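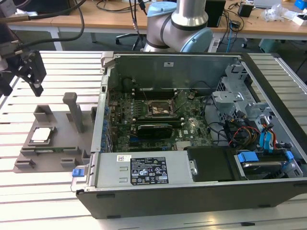
Old office tower, putting the processor and memory back in – what order?

Hardware > Repairs and Upgrades

stubbs_garage
I have an old Dell office tower on its side on the bench with the side panel off. The processor and the memory are out, and the graphics card is still in its slot. It goes back together this weekend and I'd like to settle the order first. My plan was processor, then memory, then the cooler, and leave the card where it is. The card sits right below the socket and I don't love working that close to it. Does it come out or stay?

ballen7
Take the card out. One screw and a latch and you have your whole hand in there.

cerkby
I'd leave it. Those slot latches get brittle on machines that age and I've snapped 4 of them over the years. If you can see the socket straight on and the retention bracket opens all the way, the card isn't in your way.

ballen7
You snapped them because you pushed on them with a screwdriver. Use a fingertip.

cerkby
Fingertip doesn't fit next to a double-width cooler. Anyway it's his machine.

imus_tower
More important than the card: where are you keeping the processor while it's out? I see people set them on the bench, or on top of the power supply, and then go get coffee.

stubbs_garage
It's in a printed holder to the left of the case. Flat plate with a pocket for the processor, silver side up, and a long slot below it for the memory module. Nothing gets set down loose.

imus_tower
Good. Then pick it up by the edges, line up the little triangle with the mark on the socket, and let it drop in under its own weight. If it doesn't sit flat, lift it out and look again. Don't slide it around.

northporch
Is that printed plastic ok for static? I thought you were supposed to use the pink foam.

imus_tower
Ordinary printed plastic isn't antistatic. For a part sitting still a few minutes I wouldn't lose sleep, but for storage use a proper bag. Touch bare metal on the case before you handle anything.

northporch
Thanks. I have a drawer of old memory in sandwich bags so I guess I should fix that.

cerkby
Back to the order. Memory before the cooler, agreed. Some coolers hang over the first slot and then you're fighting it. Check the manual for which slot to fill first if you only have the one module. On a lot of these boards it's the one closest to the socket, but not all.

ballen7
Agree on that part. Also move the drive cables before you start. That red, orange, yellow and blue bundle under the drive bracket always ends up where your wrist wants to be. I use a strip of painter's tape and stick them to the side of the case.

stubbs_garage
Tape is a good idea. Should the power supply come out too? It has the blue release tab on the left end so it looks easy enough.

ballen7
No reason to. Unplug the cord from the wall and hold the power button for 10 seconds.

cerkby
I'd pull it and blow out the dust, but you don't need to for this job.

stubbs_garage
What about the hard drive? I was going to swap in a 500 GB SSD while it's open.

imus_tower
Do that last, or better, on another day. If you change the drive at the same time and it won't start, you won't know which thing to look at. Get it to the setup screen with the old drive first. The blue latches make the swap quick whenever you do it.

northporch
Seconding this. I changed everything at once on mine and spent a whole Sunday finding out the memory wasn't clicked in on one side.

stubbs_garage
OK. Cables taped back, processor, memory, cooler with new paste, old drive stays. I'm going to try it with the card in, and if I can't get the bracket closed comfortably the card comes out.

ballen7
It's going to come out.

cerkby
Pea-size dot of paste, and clean the old stuff off the cooler first.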